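Pluvis Shared Kitchen: Progress Report to the Kolport Fund
Saturday, May 2, 2020
Prepared by Iwona Bielecka

Summary

The kitchen refit is on schedule and within the grant of $4000. Spending to the end of March was $827, mostly on shelving, storage tubs and small utensils. The remaining work is the dry goods cupboard and the labels.

Pots and stove area

The old stacking rack has been taken out. Lidded pots now stay on or next to the stove under the range hood, where the cooks want them. We had planned a wall rail for the pans, but the wall by the window would not take the screws. The rail has gone back to Akinola for a refund, and the credit will show in the next statement.

Cutlery and utensils

Loose cutlery was the most common complaint in the user survey. It was spread over five drawers, and people were opening all of them to find a spoon. Two of those drawers have been cleared and are now used for towels and foil.

Eating utensils are being moved to upright holders on the red countertop. The pink one has two compartments and a row of oval holes around the lower body. Patterned chopsticks go in the right side. Plain wooden chopsticks share the left side with a dark spoon. The metal spoons are sorted on the counter before they are put away.

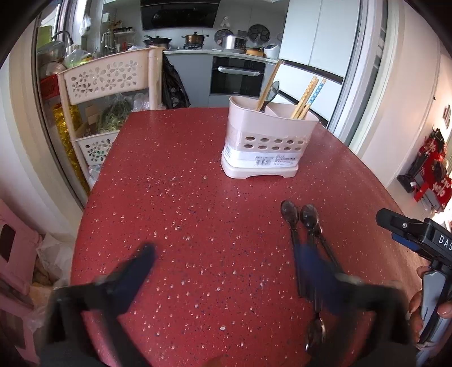 Dry goods cupboard

Work has not started. Jeluso quoted for adjustable shelves in March and has confirmed that the price still holds. The cupboard must be emptied first, and expired items will be thrown out at that point. Delivery takes two weeks from the order.

Budget

No change to the budget lines is requested. The labels will cost less than planned, and we would like to put the difference toward a second utensil holder and a drawer divider for the knives.

Next steps

Order the shelves, empty the cupboard and finish the drawer labels. Receipts for the shelving and tubs are attached. The next report will include the Akinola credit note.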